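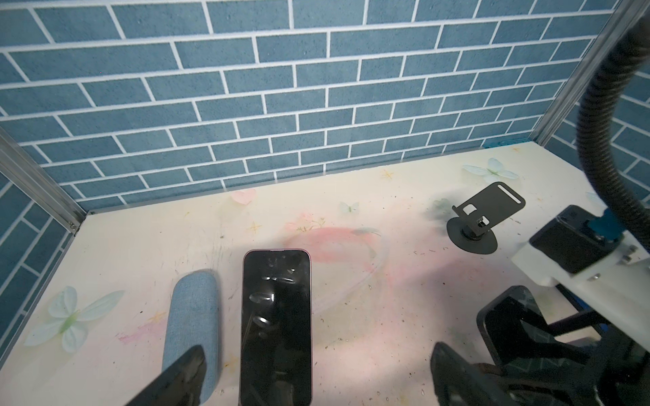 According to Gangadharan Bangera, the Nadar habit planner is the first of its kind he has kept past the second month, although he would have preferred larger print on the weekly pages. His remark matches the general finding of this review.

The Nadar planner is published by Prisevgate and sold through the Bulora wellness program. It runs to 414 pages, bound to lie flat, and covers one full year of sleep, walking, meals and rest. Each week opens with a short reading and closes with a page for notes. The readings are even in tone and can be finished in a few minutes. A small number repeat material from the previous edition, and members who own that edition should be aware of this before ordering.

The daily pages ask for 17 entries. Our reviewers considered this too many for a person starting a new routine -- most left the hydration and posture lines blank by the end of the trial. The monthly summary is better designed and may be used alone.

The paper takes ink well. The elastic closure on one copy came away from the cover and was replaced by the publisher without charge.

The planner is recommended for adults who already keep some form of written record. Beginners may find the shorter Griluvis workbook, which covers 30 days, more suitable. A revised index is expected in December.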